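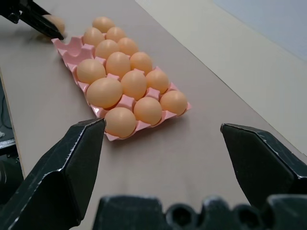 DATA CARD / STUDENT PROJECTS

Lumanlan Egg Tray Set

Version 2, July

Summary

Lumanlan is a set of teleoperated recordings made by the Drisero student robotics club. A two-armed robot moves eggs in and out of a molded plastic egg tray on a tabletop. The set was made for the club's manipulation project and for the practice round of the Madico student competition. It contains 1,694 episodes.

The set is meant for imitation learning on a small budget. We trained on one desktop machine in the club room and kept the files small enough for that.

Maintainers: Relu Iordache (recording, hardware), Sarita Saxena (processing, training code)

Tasks

fill: eggs start outside the tray and are placed in empty cups.
unload: eggs start in the tray and are taken out one at a time.
shift: an egg is moved from one cup to another in the same tray.
handover: one arm picks up an egg and passes it to the other arm, which places it.

Most episodes are fill or unload. Handover was added late in the spring term and has the fewest episodes. If you train on everything together, weight it up or expect the policy to ignore it.

What is in each episode

Video from a camera on each wrist
Joint positions for both arms
Gripper opening for both arms
The operator's commands, logged separately from the measured positions
A task name and a one-line instruction in English
A success flag

The wrist cameras sit low behind the fingers, so both fingers show in the view. Close to the tray, the nearest eggs look a good deal larger than the ones at the far end. Cups behind a ridge can be hard to see from a low angle. Sarita tried cropping the fingers out and the results got worse, so the released video is uncropped.

There is no overhead camera in this version.

Folder layout

episodes/ has one folder per episode, numbered from zero
splits/ has train.txt and held_out.txt
tools/ has the loader, the viewer and the script that checks timestamps
notes/ has the operators' session notes, lightly edited

Run tools/check first. It takes a few minutes and lists any episode with missing frames. The ones we know about are already in notes/known_gaps.txt.

How it was recorded

Club members drove the arms with a pair of leader arms built from the Prastodard plans. New operators did 70 practice episodes before any of theirs were kept. Practice episodes are not in the release.

Before each episode a second student set up the tray by hand, changing its angle on the table and which cups were empty. We did not use a printed layout, and you will find some arrangements come up more than others. Diagonal placements are common. Trays pushed right up against the table edge are rare.

The room lights were left on for every session. The blinds were not always in the same position, and the brightness of the tabletop changes between sessions.

Success flag

An episode is marked successful when the egg ends up where the instruction says and stays there after the gripper lets go. An egg leaning in its cup still counts. An egg resting on top of a divider does not. Failed episodes are included and flagged. Filter on success == true if you only want clean demonstrations.

The flag was set by the operator and checked by one other person. Where they disagreed, Relu watched the video and decided.

Baseline

The training script in the club repository uses the settings from our practice round entry. We trained for some 1,000 passes over the fill episodes, which was more than needed. The loss had flattened well before that. The policy does best on cups near the middle of the tray. It often hesitates at the corners, where the fingers have to come in beside an egg that is already seated.

We have not trained a single policy on all four tasks that we would recommend.

Known problems

The finger tips became scuffed and chipped over the year. Early and late episodes do not look quite the same in the wrist view.
Left and right arm clocks can drift slightly during long episodes. The loader corrects for this, but raw files are not corrected.
The instruction text has spelling mistakes. We left them in.
A few shift episodes are filed under unload. Please open an issue if you find one.
There is no force or touch data. Do not use this set to decide how hard to grip a real egg.

Use and credit

Free for classes, clubs and research. If you use it in a report, please name the Drisero club and the version number. Competition teams may train on it for Madico, provided they list it on the entry form with their other outside data.

Changes since version 1

Added handover
Added session notes
Replaced the held-out split, which shared tray layouts with train
Fixed gripper values that were reversed on the left arm

Send corrections to either maintainer through the issue page. During exams replies may be slow.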